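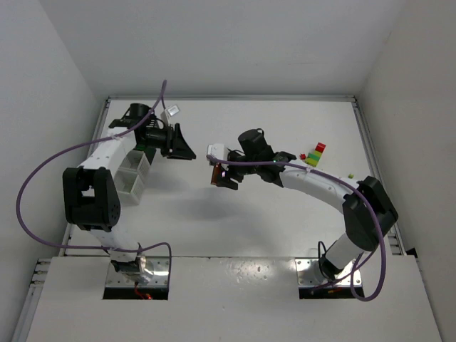
Small things get lost because they have no address, Rukhsana Chaudhry told the meeting in Drargate, and she would like every drawer in the building to be emptied before a single new bin is bought. Her opinion was shared by many in the room, but the Dastemside craft room has decided on the opposite order. The bins come first, and the drawers will be emptied into them between now and May.

The decision was announced on March 14, 2024, and it concerns the small supplies of the craft room: beads, buttons, caps, wooden pegs, ends of yarn and similar pieces. For 6 years they have been kept in deep drawers under the windows. Members who come for a short class often spend a good part of it looking for a matching piece, and many go home with the work half done.

Under the new plan the small supplies will be stored in open mesh bins, sorted by color and not by type. A red button and a red bead will go to the same bin. Iqra Kakakhel, who wrote the plan, explained that most members search with the eyes first. "They say, I need something green. They do not say, I need something of twelve millimeters," she said.

The room has money for 21 bins in the first step. Larger items, such as scissors, glue and cutting boards, stay in the Naqvi cupboard near the door. Paper is also not included, and its place will be discussed separately. 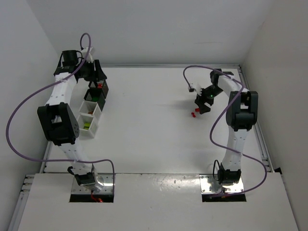
Color sorting sounds easy, but the plan has a full page about shades that are close to each other. Red and orange are the usual trouble, and yellow and green come next. The rule is that close shades do not get neighboring bins if there is another choice. A short row of four already shows how it can work: a red piece is in the dark bin at the back, a green one comes next, and only then the orange-red one, in a white bin. The yellow-green piece is in the front bin, also white, so it does not sit next to the green. The bins touch edge to edge, which saves space on a shelf, and this is how the full set will be placed too.

There was some discussion about the color of the bins themselves. Gonçalo Valente prefers white for everything, as small dark pieces are easier to notice on a light floor. Orla Gilmartin asked to keep both dark and white, so that members can remember a bin by its own color as well. The plan for now permits both — the question will be opened again after the first 2 months of use.

Labels will be simple. Each bin gets one word on a card, in large letters, and a spot of the color itself for children who do not read yet. Pieces with more than one color go by the color that covers the most of them. If it cannot be decided, they go to a bin marked "mixed", which will be sorted again when it is full. Broken pieces are not to be put in any bin.

The emptying of the drawers begins with the two on the left side, where the beads are. Members are asked not to bring new supplies during this time, even in small bags, until the first bins are in use. Classes will continue as usual, and the table by the window will be reserved for sorting in the evenings.

Nighat Kakakhel is collecting the names of members who want to help. One evening is enough, and no experience is needed, but helpers should be able to tell green from yellow-green in lamp light. Children may help together with an adult. The list hangs next to the Naqvi cupboard, and a copy of the plan can be read at the front desk.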